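Bedroom and laundry walk-round, with my comments

Pladthorpe house, upstairs. Filled in Feb 16, 2026

I've gone through the list in the order I walk it, door first and bed last. The printed sheet we get has a tick box and about a thumbnail's width for remarks, so I type mine up afterwards and put them on the page where everyone can find them. OK means OK. "Watch" means look at it again next time. "Do" means somebody needs to get on and do it (usually me).

1. Door and way out

Door opens fully: OK. It used to catch on the carpet in January, and I planed a sliver off the bottom edge, and now it swings as it should.

Nothing stored behind the door: Watch. There was a bag of coat hangers on the floor behind it. I've moved it to the landing cupboard, but that's the third time I've moved that same bag, so I'm not holding my breath.

Clear walk from bed to door in the dark: OK. I did try it with the light off. One stubbed toe last year was quite enough for me and I do take this line seriously now!

2. Smoke alarm

Test button: OK, and very loud. The landing one is an Iordache and the bedroom one is older, with no name left on it that I can read. Both went off when pressed.

Dust on the cover: Do. I ran the soft brush of the hoover over the landing one. The bedroom one needs the tall steps and I'd left them in the garage.

Replace-by date: Watch. The landing one is fine. I couldn't get close enough to the other, so same job, same steps.

3. Window

Opens and shuts: OK. It's a bit stiff for the first inch.

Catch holds: OK. I leaned on it.

Damp on the sill in the morning: Watch. A small puddle in one corner on the coldest days, gone by lunch if the door is left ajar. I wipe it with an old flannel and hang the flannel on the bathroom rail, where it dries far quicker than it does on the sill.

Blind cords: not applicable, we don't have any in this room. I've written that in because last time I left it empty and got asked about it.

4. Sockets, leads and chargers

Nothing plugged into an extension that's plugged into another extension: OK at last. I bought a longer single lead, a Justo one, and it reaches the lamp with a bit to spare.

Leads run under rugs: Do. One still does. It's the lamp lead, and I know, I know, it's the very lamp I just bought the extension for. It wants clipping along the skirting.

Phones charging on the bed: fail, if I'm being strict. There was one tucked under a pillow. I took it out and put it on the bedside table with the charger, and I've asked again, nicely. Phones get warm, bedding keeps them warm, and that's not a mix I'm happy with overnight.

Electric blanket: put away for now. I laid it out on the landing to look it over before storing and found no scorch marks or frayed bits on the lead. It's rolled, not folded, because the leaflet is very firm on that. If you get it out again, please put it on a flat bed with nothing heaped on top.

5. Furniture

Chest of drawers fixed to the wall: OK. I gave it a tug from the top drawer, and the strap took the strain.

Bed legs and slats: Watch. I got down with a torch. All the slats are in their holders but one has a knot in it I don't love, towards the foot end. No creaking when I sat on it, and I'm not a light person. The bolts took a quarter turn each.

Headboard tight to the bed: OK. I rocked it back and forth with both hands. The padded sort do collect dust down in the stitching, and this one has stitching all the way along, so I went down every groove with the crevice tool. It took ages and the amount that came out was a bit shaming.

6. Mattress

Turned: OK, head to foot. I had help with the lifting and I'd say don't try this one alone, you will do your back in.

Seams and piping checked for anything with legs: OK. I looked along all four sides and under the labels with the torch, and into the corners twice. Clean.

Protector: OK but getting thin in the middle. I'd like a second one so there's a spare while the first is in the wash. The one I had my eye on is in the sale until the end of the month.

7. Bedding and small linen on the bed

Sheet smooth, no lumps underneath, nothing hidden in the folds: Watch. My rule is to lift every loose cloth off the bed one at a time before I call it checked, and I do mean every one, the thin ones especially. They look like nothing at all and they're exactly what ends up round the drum seal, or over a lamp. The pink sheet is on with its creases in, and I'm leaving the creases. I do not iron sheets and I've no plans to start. The yellow blanket was in a bunch, so that wants shaking out, and the pillow with the writing on it wanted unfolding as well.

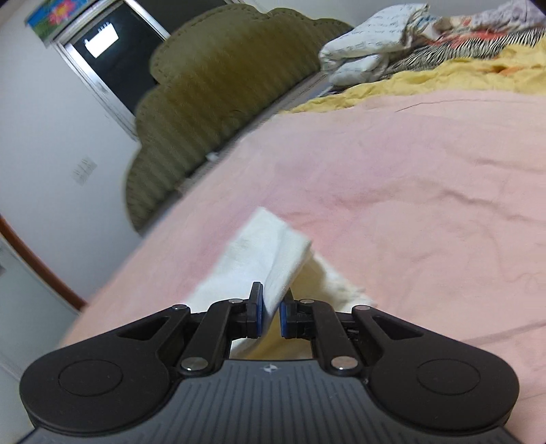
8. Washing machine and powders

Filter: Do, and then done. I put the roasting tin underneath, opened it slowly, and got a good pint of grey water, a hair slide and a button. Please check pockets! The button is in the dish on the windowsill if it's yours.

Hoses: OK. I felt along both with dry hands and they came away dry. No bulges either.

Detergent stored up high with the lid shut: Watch. We've got a bottle of Purex on the top shelf, cap on tight, which is good. The box of powder next to it had its flap open, and powder and a steamy room make a brick. I've tipped it into a tub with a proper lid and cut the front off the box so the instructions live inside.

Door left ajar after a wash: OK. Everyone has got the hang of this one and the smell has gone completely, so thank you all.

Running it overnight: please don't. I've said it before and I'm saying it again, put it on when there's somebody up and about to hear it.

9. Dryer

Fluff screen: Do, every load. I peeled off a layer like felt. It takes seconds, and there is a bin right beside it.

Vent outside: OK. I went out and held my hand to it with the dryer running and there was a good strong puff. There was a bit of old leaf stuck in the flap, now gone.

Counter: the little display says 2,478, which I'm told is hours, and which seems an awful lot until you think about how many towels we get through. I'm noting it here so I can compare it next time.

10. Linen cupboard

Gap around the pipe: OK. I keep a hand's width clear, and the shelf below it stays empty on purpose, so if you see a lovely bare shelf, please don't fill it.

Heavy things low: OK. Winter quilts at the bottom, pillowcases at eye level. The big quilt bag has moved down from the top, where it had a habit of landing on people.

Moth check: Watch. No holes that I could find. I've hung fresh cedar blocks and sanded the old ones to bring the smell back, which works a treat, just do it outdoors.

11. Things that need doing, in the order I'd do them

Fetch the steps from the garage, dust the bedroom alarm and read its date.
Clip the lamp lead along the skirting.
Shake out the blanket and fold it over the foot of the bed.
Order a second mattress protector before the sale ends.
Look at the knotty slat again when the mattress next comes up.

If you do any of these before I get to them, put your initials next to the line on the paper sheet, which is pinned up inside the linen cupboard door. The pencil is on a string now. It had been wandering.

One more for whoever strips the bed next: the bolts I tightened may settle, so give them a quick try with the small spanner while you've got the covers off. It's in the top drawer of the landing cupboard, next to the spare fuses.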